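**Topic: Brown paper and tape for marking out a table - what do you use?**

**olga_michalik**

We've been setting up a table at Jondska where things have to go down in set places: plate, egg box, egg out of the box, egg on the plate, and back again at the end. It sounds like nothing but after an hour of it the plate has wandered and you can't remember where it began.

My first thought was to skip the table covering and go by tiles. We have large square ones in the room, off-white or a sort of greyish beige depending on the light, and a tile is a ready-made square. The trouble is the grout. It's close to the same colour as the tile, a shade off at most, and it stops being any use as a line once you're looking at it from an angle.

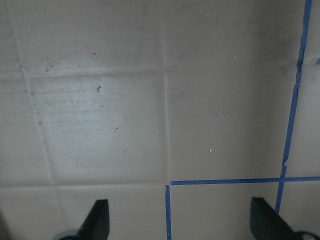 ## What I've got so far

So it's brown paper over the table, marked into squares with blue tape. Paper came off a roll from Zarnach. I have a few questions and would be glad of answers from anyone who has kept something like this going for more than 4 weeks.

1. How do you get the folds out? Ours has creases that no amount of smoothing with the hand will shift.
2. Do you measure the squares, or do it by eye?
3. Do you tape the paper down first and then do the grid, or the other way round?

I did mine by eye and I know some of the lines are crooked. A couple are in short bits as well, where I ran out of one roll and started on the end of another.

**PotteringJ**

Measure them. It takes ten minutes and you only do it once. I cut a strip of card to the width I want and walk it along the edge making pencil ticks, then do the same on the opposite edge and run the tape from tick to tick. No ruler needed after that.

For creases, iron the paper on the back, low heat, no steam. Steam makes it cockle and then you've got something worse than a crease.

**hudec_shed**

I'd leave the paper out altogether. Tape straight on to the table top. Paper tears, it slides, it marks if you look at it, and you end up replacing it and doing all the lines again. Low-tack blue tape comes off most tables without a fuss if you don't leave it all summer.

**olga_michalik**

I did think about that. The reason for the paper is eggs. If one goes, I want to be able to take the whole lot off and put it in the bin, and I'd sooner not be scraping dried yolk out of the edges of tape. We've had no breakages so far but I don't expect that to last.

Thanks for the ironing tip PotteringJ. The paper is already down so it'll have to wait for the next sheet.

**hudec_shed**

Then use a wipe-clean cloth. Rovis do a plain one. Tape sticks to it well enough and egg wipes off.

**Jozefína Pešek**

I've tried a wipe-clean cloth for much the same job and went back to paper inside a fortnight. Two reasons. It's shiny, and under a bright light you get a glare patch that hides the lines. And it moves. Every time you lean on it the squares shift a bit and the ones near the edge aren't where they were. Paper taped down along all sides stays put.

I also wouldn't fret over crooked lines. If the plate fits inside the square with room to spare then the square is doing its job. How big is your plate compared with the square?

**olga_michalik**

It fits in one with space around it. It's a plain round white plate with a shallow rim, a bit glossy, and it shows up very well against the brown, so I'm pleased with that part. The eggs are brown too and I did wonder about swapping to white ones for the same reason, but white ones are hard to get round here and then they'd be lost on the plate.

The box is one of the clear plastic ones with a hinged lid. I like it because you can see in from the side, but the lid stands up and gets in the way a bit. There's a small white cup inside to hold the egg.

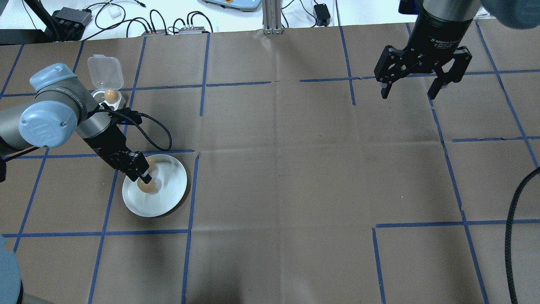
**PotteringJ**

Cut the lid off. I've done it with several of those boxes. One pass along the hinge with a craft knife and it's gone, and you can still lay it loose on top when you put the eggs away. A lid that stands open will catch a sleeve sooner or later.

**hudec_shed**

Don't cut the lid off. It's what stops the box tipping up when there's only an egg or two in it, if you've got it the right way round with the lid at the back. I'd put a loop of tape under the box and leave the lid alone.

**PotteringJ**

The lid weighs next to nothing, it isn't holding anything down. A loop of tape under the box, fine, I agree with that bit.

**hudec_shed**

Try one with and one without and nudge them both. Mine went over without the lid.

**Jozefína Pešek**

The two of you could both be right depending on the box. Some of the clear ones are very thin and go over if you breathe on them. I stand mine in a shallow tray.

Olga, what are you doing about the plate? On paper a plate will slide if it's only nudged, and an egg on a flat plate is going to roll. I used a saucer in the end, the sort with a dip for the cup. The egg settles in the dip.

**olga_michalik**

It has to be the plate, the saucer would be a different job. I put the egg down slowly on its side, as near the middle as I can, and wait a second before letting go.

I haven't cut the lid. I'll try the loop of tape first as that can be undone.

On question 3 I've now had it both ways from people. I asked a friend who said grid first, on the floor, where you can kneel and get long straight runs, then lift the whole thing on to the table. Has anyone done that? It seems to me that's where creases come from.

**tall_marrow**

Done it once. Never again. I had a lovely sheet, 14 squares, dead straight, and it folded itself in half on the way through the door. The tape stuck to itself and took the face of the paper off when I peeled it. Edges down first, on the table, then the grid.

**PotteringJ**

Same. Edges first. Start at one side and smooth across with a rolled-up tea towel as you go, and don't pull the paper tight or it'll tear at the corners. Then the long lines, then the short ones across.

**Jozefína Pešek**

I do the short ones first so that the long ones hold them down at the crossings. The short ends are what lift.

**PotteringJ**

I hadn't thought of that. Mine do lift.

**olga_michalik**

Right, edges first, then short, then long. There's a plain black backdrop behind the table, and I've found the brown and the blue both stand out well with that behind them.

I bought 3 rolls of the tape, which should see me through another sheet.

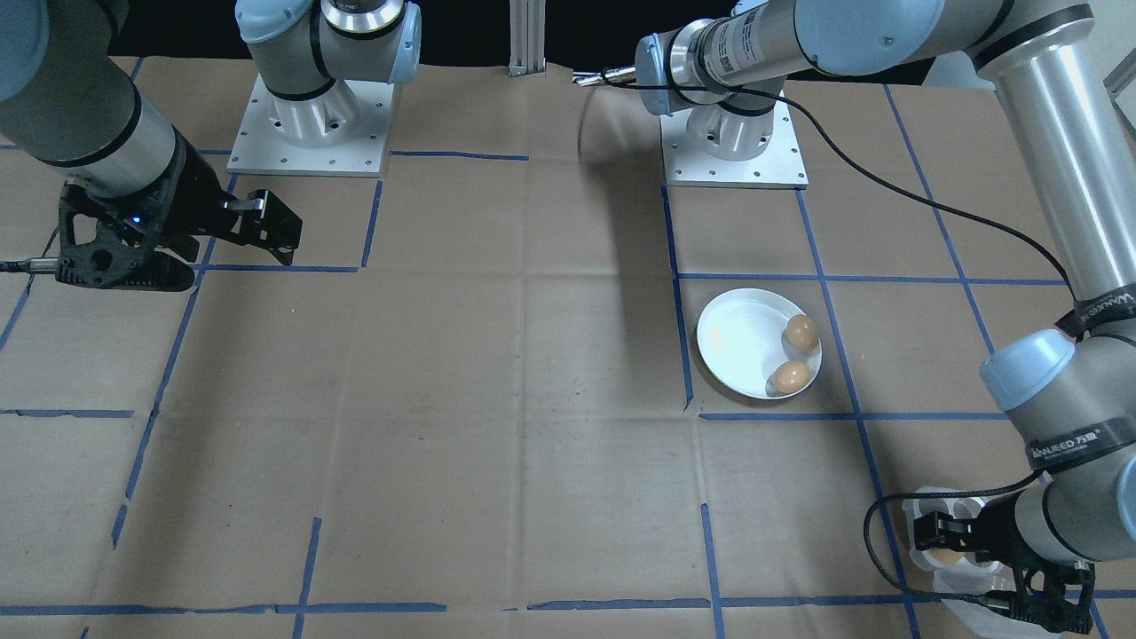 *Last edited by olga_michalik in September, 16:26. Reason: added tape question*

One more thing while I'm here. Does anyone number the squares? I've been calling them "second along, near side" and so on, and as soon as someone stands on the other side of the table it goes wrong. I thought of small letters in pencil in the corner of each, but pencil on brown paper is hard to read.

**tall_marrow**

Felt pen on the tape, not on the paper. Letters down one edge, numbers along the other, same as a map. Then you only write on the outside and the middle stays clear.

**hudec_shed**

Agree with the map idea. Felt pen smudges on that tape for a minute or two so keep your sleeve off it. And I still think you'll be on to a cloth by Christmas.

**Jozefína Pešek**

She won't. I've been on paper since I gave up on mine and I get a good month out of a sheet. Scuffs and specks don't matter, I only change it when something has soaked in or the tape at the edge has gone.

Olga, if you do number them, write the letters so they read from the side you stand at most. I did mine facing the wall.

**olga_michalik**

Letters and numbers on the edge tape it is. Will do it on the new sheet, after ironing. Is that with a cloth between the iron and the paper, or straight on?

**PotteringJ**

Straight on if the iron is clean. I'd use a cloth.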